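Jenley tenants to get free weatherstripping before winter

Renters in Jenley will be able to have drafty doors and windows sealed at no cost this fall under a program approved by the town council on Monday night.

The program covers 915 rental units in buildings put up before the town adopted its current energy code. Work is to start in October in the Jiltmont neighborhood, where most of the older apartment blocks stand, and move east toward the river after that.

Under the plan, a two-person crew will visit each unit and check the entry door, any balcony door and all windows that open. Worn seals will be replaced, door sweeps added where there is a gap at the floor, and loose window sashes tightened. A visit is expected to take up to 95 minutes. Tenants do not have to be home if the landlord or building manager is there to let the crew in, but they must sign a consent form ahead of time.

Mélanie Fraser, the town's housing coordinator, told the council that heating complaints made up the largest share of calls to her office last winter.

"In a lot of these buildings the boiler is fine," Fraser said. "The heat is going out into the hallway or out past a balcony door that hasn't closed right in years. A new boiler is a big project. A door seal is a morning's work, and we can do that this year."

The contract went to Trirko, a building repair company with an office on Mill Street. It was one of two bidders. The other, Li Home Services, offered a lower price per unit but could not start until January, and council members said they did not want to lose the first half of the heating season.
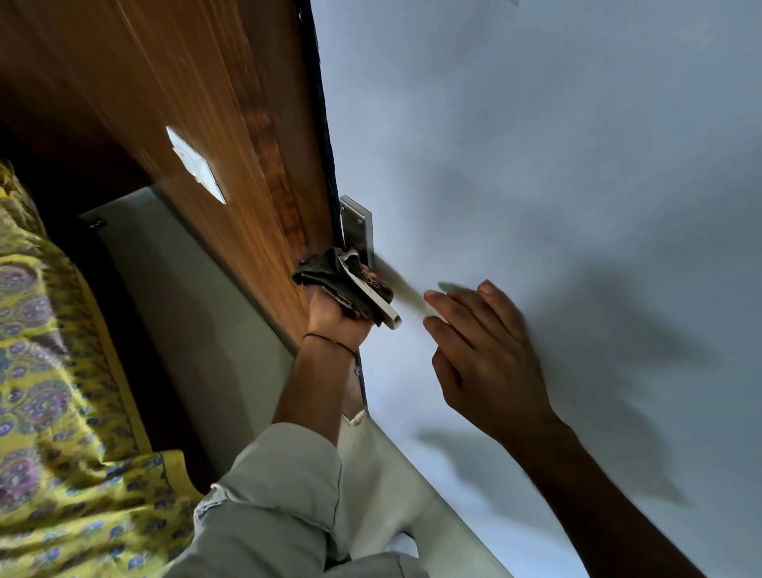 Tenants are being asked to do a small amount of preparation before the crew arrives. Furniture and curtains should be moved back from the doors and windows, and pets should be kept in a closed room. Doors should also be clean, since new adhesive strips do not stick well to grease or dust. The edge of a door near the handle is usually the dirtiest part, and going over the lever and the metal plate behind it with a cloth, then doing the same along the dark strip at the edge, takes care of most of it. Plain dish soap and water is enough. Trirko asks that people not use furniture polish or any spray with wax in it during the week before the visit.

Damaged locks and broken hinges are not part of the program. If the crew finds one, it will leave a written note for the landlord, who has 40 days under the town's rental rules to make the repair.

Council members spent most of the discussion on whether landlords should pay a share of the cost. An early draft would have charged owners of larger buildings for materials. That section was taken out after several owners said they would wait a year before taking part — and under the program rules, a unit cannot be entered without the owner's agreement. The final version passed without it.

Owners who join must agree not to list the work as a reason for raising rent during the next lease term. Fraser's office will keep a record of the units that have been sealed and will handle complaints from tenants who believe the rule has been broken.

The money comes from the town's share of a utility settlement and has to be spent by the end of next year. If any is left after the first round, the council may extend the program to owner-occupied homes in the same age group. A report on the number of units finished and the change in heating complaints is due in February.

Sign-up forms will be mailed to all eligible addresses next week. Copies will also be available at the front desk of the town hall and at the Jiltmont branch library, in English, French and Spanish. Tenants who are not sure if their building qualifies can call the housing office during business hours. They will need the street address and unit number. The lease itself is not required.

Visits will be scheduled building by building, with morning and afternoon times offered. Households with infants or with residents over 75 can ask to be placed at the front of the list for their building.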